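Household Skills, evening class
Notes for week 7: clearing a table

I've written these up a bit more fully than usual because three of you missed the session and Yanti Pangaribuan asked if she could have something to read on the bus. They follow what we did on the night, more or less, with a few bits I forgot to say out loud.

We left off last time with washing up, which everybody thinks they can do (and most of you can!). Clearing is the job before that, and I think it gets far less attention than it deserves. A table gathers things all day long. Somebody puts down a cup, then the post, then a pen to sign something with, and by teatime you're eating round the edges.

My own way of going at it is the gathering bowl. You take one bowl, a wide shallow one if you've got it, put it in the middle of the table, and anything small that doesn't live there goes in. You don't walk anything anywhere yet. That was the bit Dimas Pattinasarany argued with me about, and I do see his point: if the thing belongs in the drawer right behind you, why not turn round and put it in the drawer? Well, because you'll see something else in the drawer. I have lost whole evenings to that drawer.

So the order is bowl first, then a look at what's too big or too awkward for it, then one trip round the house with the bowl in your hands, then the wipe. I time myself now and again and a full kitchen table takes me 7 minutes if I don't stop to read anything.

Now, cartons. A slim carton is a nuisance in a shallow bowl because it won't lie flat, it goes in on the slant with one end up on the side. Leave it like that, it's fine, it's only travelling. What I would do is check the cap before you lay anything down that has a cap.
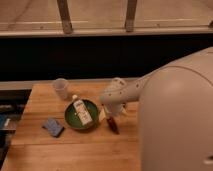

Same goes for marker pens and little bottles. Give the top a twist or a push before you pick the thing up by the other end. I carried a pot of red food colouring through my mother's hall in a bowl once with the lid half on, and I still hear about it every April when we go for her birthday.

Cups stay out of the bowl. I know they fit. But a cup sitting in with the small things tips, and if there's a mouthful left in the bottom you've got soggy post. Stand cups together at the back of the table and take them to the sink on a separate go. Plastic ones especially, they weigh nothing and a sleeve will have them over.

Paper is the other one we spent ages on. Puspita Ngau has a system where every scrap gets looked at there and then: keep, bin, or act on it. I admire this enormously and can't do it. I put all the paper on one side of the bowl, propped up so I can see it, and deal with it sitting down afterwards. Folded bits of paper and cards want opening before they go in the bin, mind. I've thrown away more than 1000 things I should have unfolded first, or that's how it feels.

Wooden tables: a question came up about planks and crumbs. If your top is made of strips, wipe along the way they run and finish with a dry cloth the same way. Don't flood it. A well wrung cloth and a drop of washing-up liquid is all mine ever gets, and oil a couple of times a year when it starts looking thirsty. Juwita Lau does hers with a soft brush first, and I've started copying her.

Have a go at this before next time:

Pick one table and clear it with the bowl on three different days. Jot down what was in the bowl each time, just a few words. If the same thing turns up all three days, it hasn't got a home, and that's what I'd like us to talk about. Arthur's handout on drawers and hooks will be useful for that, the one with the green cover.

Bring a bowl with you too if you can carry one. We were short last week and sharing slows everybody down. Any size, nothing precious.

Anyone who still owes me the washing-up sheet, just drop it in the tray by the door, I'm not fussed about late.

Related handouts
Washing up without a dishwasher
Drawers, hooks and where things live (Arthur)
Looking after wooden worktops
Sorting the post

Last updated: 8/18/19

Leltik Evening Classes. Questions about this course to Yavuz Coşkun at the class office. © Leltik. Back to top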